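Search this notebook Search Go

Workshop notebook, Wevcombe textile room
July 22, 2023

Outerwear, sorting and folding, continued from the April pages

Today I wanted to finish the children's jackets from the Brenier donation, because the shelf in the corridor is full and the next boxes cannot come in before it is cleared. I did not finish. The trousers and the knitted things are done and labelled, the jackets are half done. I write down what I learned, so that whoever continues does not start again from zero.

First, the folding board. We made it for shirts and it is too narrow for anything with a hood. I tried it with the thin raincoats and each time the sleeves came out on one side longer than on the other. For jackets please leave the board on its hook and work directly on the white table. The table should be wiped before, as the pale fabrics take every mark. I used the Torkitar cloths, they leave less fluff than the blue ones.

Second, the order of work. In April we wrote "close everything, then fold". I still think this is correct, but closing must be done when the jacket is already lying flat with the front up. If one closes the zip while holding the jacket in the air, the lower part twists and afterwards the hem is never straight. It is a small thing, but it cost me a good part of the morning to understand it.

The pink hooded jacket is my model for this entry. It is a good one to practise with, as it has most of the difficulties together: a hood, a long zip, small metal snaps at the collar and again near the hem, and a gathered cuff which does not want to lie flat. The colour goes from very pale on the shoulders and chest to coral on the hood, on the lower body and at the ends of the sleeves. For the catalogue card I wrote "pink, shaded", and I would like us to use the same words for all such pieces. On the older cards I found three different names for one kind of colouring and it makes searching slow.

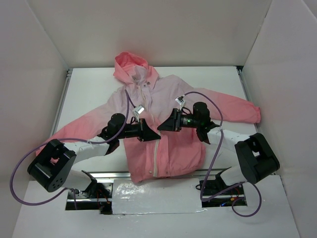
Folding steps for hooded jackets, second version

1. Lay the jacket with the front up and the arms open. Hood to the back of the table, hem to the person. It is no problem if the hem hangs a little over the front edge.

2. Smooth from the zip to the outside, first the left part, then the right. With this jacket the wrinkles are mostly to the right of the zip, low down, where the fabric makes a soft bulge. Do not press it with the fist, only draw the side seam gently outwards.

3. Close the snaps from the top down. If a snap resists, leave it and write it on the card.

4. Sleeves across the chest, one over the other. The cuff should be turned so that the ruffle is not crushed under the weight of the pile.

5. Hood down over the sleeves, then the hem up to meet it. I tried also the hood last, and the parcel opened again when I carried it to the shelf.

Still not solved: the padded coats. They spring up after step 5 and the paper band does not hold them. Brophy sells a wider band in rolls of 50 and I have put it on the order list, with a question mark for the price.

Cards: I stopped at number 86. The numbers after this are free. Please do not begin a new series at 2,000 as was done for the shoes - we have now two systems and I mix them up myself.

To do next time
- finish the jackets, smallest sizes first
- correct the colour words on the April cards
- ask for a second lamp over the white table, the left half is good but on the right I work in my own shadow
- new pencil for the card box

2 comments - 5 shares

Contact the workshop | © 2023 Wevcombe textile room | Back to top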